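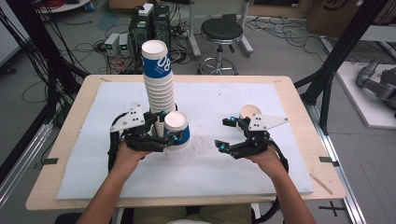 Cup work at the Lunitz table, Zastum Institute.

THE SIDOW METHOD
A short story

The Zastum Institute for Manual Study wishes to report the outcome of its second series at Lunitz. Members will recall that the first series ended without a result.

Under the Sidow method, a demonstrator sits at a table with a gripper in each hand and handles paper cups. The motions are recorded, and the arm is later asked to repeat them. The plan called for 2000 recordings. Each was to begin with the cups apart and end with the cups in a stack. Demonstrators were instructed to work at an even pace and to avoid any motion that did not serve the stack.

At 800 recordings the arm was tested. It stacked the cups correctly, but before placing each one it stopped and held it level in the air for the length of a breath. The Institute reviewed the recordings and found no such pause in them. The Gajdoš office, which had paid for the series, asked that the pause be removed.
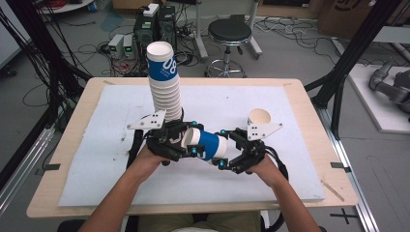 Page last changed: September, Office of Records

A further 200 recordings were made at a faster pace. The arm grew faster as well, and the pause grew longer. The demonstrator was then asked to submit a written account of the work. It filled one page. The relevant part read: "I do not stop. I think about stopping. I look at the cup and wonder if the stack is tall enough already, and then I put it on."

The Institute considered whether a thought could pass through a gripper. The method section made no provision for it. A new demonstrator was engaged, one who stated in advance that cups were of no interest. After 40 recordings by this person, the arm was tested again. It took up the first cup, set it down on the bare board, and did not reach for another.

The Institute has restored the earlier recordings and has asked the first demonstrator to return. The pause has been entered in the results as a feature of the method. The Gajdoš office has not yet replied. Testing resumes each morning at eight, and the staff have been asked to wait quietly until the arm is ready.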